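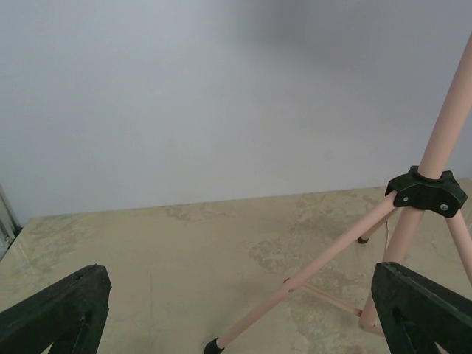 Zikinen: manipulación a dos brazos con trípode y panel perforado

¡Hola! Soy Anwara Howlader y mantengo este conjunto de datos. Si vienes del repositorio de control, ya conoces medio montaje y puedes saltar directamente a "Cómo se grabó". Si vienes de otro sitio, bienvenido, léete al menos el apartado de problemas conocidos antes de entrenar nada (lo digo por experiencia, que yo me comí dos días con un desfase que estaba apuntado en mis propias notas).

Versión actual: julio de 2022

Qué hay dentro

358 demostraciones teleoperadas con dos brazos sobre la misma mesa. Los objetos son un trípode rosa pequeño con cabezal de pinza, un panel perforado también rosa y una pieza marrón con caras en ángulo. Las tareas giran todas en torno a eso: acercar el trípode, poner el panel en el cabezal, quitarlo y dejarlo plano en la mesa, sujetar la pieza marrón entre las dos pinzas y moverla sin llevarse por delante una pata.

Lo de la pata parece una tontería hasta que lo intentas. El trípode pesa poquísimo y se va de paseo en cuanto lo rozas, así que hay bastantes episodios en los que el operador coloca, roza, recoloca y sigue. Los hemos dejado. Gadisa Zeleke quería una versión limpia solo con trayectorias directas y yo quería las correcciones, y al final hay una columna llamada "correccion" en el índice para que cada cual filtre a su gusto.

Cómo se grabó

Usamos dos mandos articulados que copian la forma de los brazos: mueves uno con la mano derecha, el otro con la izquierda, y los brazos de la mesa te siguen. Nada de guantes ni de gafas. Se aprende rápido, aunque la apertura de las pinzas cuesta más de lo que parece porque no hay retorno de fuerza y vas a ojo. Mi consejo para quien empiece: practica primero con la pieza marrón, que perdona mucho, y deja el panel para el final.

Cada episodio trae tres vídeos, uno de la cámara fija y uno por cada muñeca, más las posiciones articulares de los mandos y de los brazos. Guardamos las dos cosas a propósito. Lo que pide el mando y lo que hace el brazo no coinciden cuando hay contacto, y esa diferencia es justo lo que a algunos os interesa.

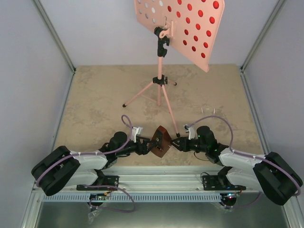

Vista de la cámara fija, con la pieza marrón entre las dos pinzas y el panel montado en el trípode.

Las instrucciones en texto las escribieron Krystyna Adamczyk y Kacper Malinowski, cada uno por su lado y sin mirar lo del otro. Por eso vas a encontrar dos frases por episodio que a veces no se parecen en nada ("suelta el tablero" y "deja la placa de agujeros tumbada", por ejemplo). No las unifiquéis, por favor, ¡que la gracia está ahí! Si solo quieres una, quédate con "texto_a", que es más corta.

Estructura de carpetas

episodios/ una carpeta por demostración, con los vídeos y un archivo de estados
indice.csv identificador, tarea, operador, correccion, texto_a, texto_b
calibracion/ parámetros de la cámara fija y de las dos de muñeca
extras/ 1.874 fotogramas sueltos con máscaras del panel y del trípode, hechas a mano

Las máscaras son cosa de Zuzanna Dudek y tienen una paciencia detrás que yo no tengo. Los agujeros del panel cuentan como panel. Hubo debate, ganó ella.

Para empezar

Descarga primero indice.csv y un par de episodios sueltos, no te bajes todo de golpe. El cargador está en el paquete wusetti (wusetti.cargar y le pasas la ruta). Los episodios duran unos 600 pasos de control, pero hay colas largas por los dos lados, así que no reserves memoria con tamaño fijo.

Problemas conocidos

Desde la cámara de muñeca, los dedos tapan una parte de lo que vas a coger justo cuando más falta hace verlo. Con el panel tumbado es donde más se nota, porque es delgado y hay que entrar casi rozando la mesa.
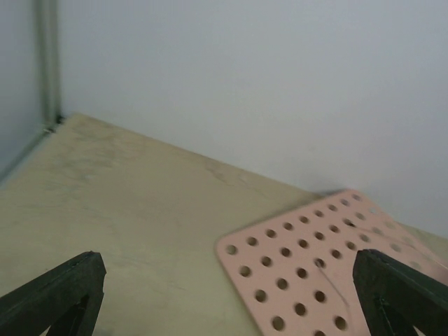
Si tu modelo solo usa las muñecas, cuenta con eso y mira los resultados por tarea, que el promedio lo esconde. A nosotros nos mejoró bastante al añadir la cámara fija, aunque no lo hemos medido con la seriedad que merece y no voy a poner aquí un número del que luego me arrepienta.

La mesa tiene manchas y vetas. Van a salir en todos los episodios y una red puede agarrarse a ellas para situarse, de modo que si cambias de mesa espera sustos. Recortar y mover un poco la imagen al entrenar ayuda.

Los relojes de los mandos y de las cámaras no son el mismo. El cargador ya alinea las marcas de tiempo; si lees los archivos por tu cuenta, aplica el campo "desfase" de cada episodio. (Sí, esos fueron mis dos días.)

El rosa del trípode y el del panel se parecen mucho. Los segmentadores por color los funden en una sola cosa en cuanto se tocan.

Pendiente

Quiero subir en noviembre una segunda tanda con otra superficie y con operadores zurdos, que ahora mismo no hay. Si grabas algo compatible, abre una incidencia en el repositorio y lo hablamos antes de que conviertas nada, porque el formato de estados va a cambiar un poco.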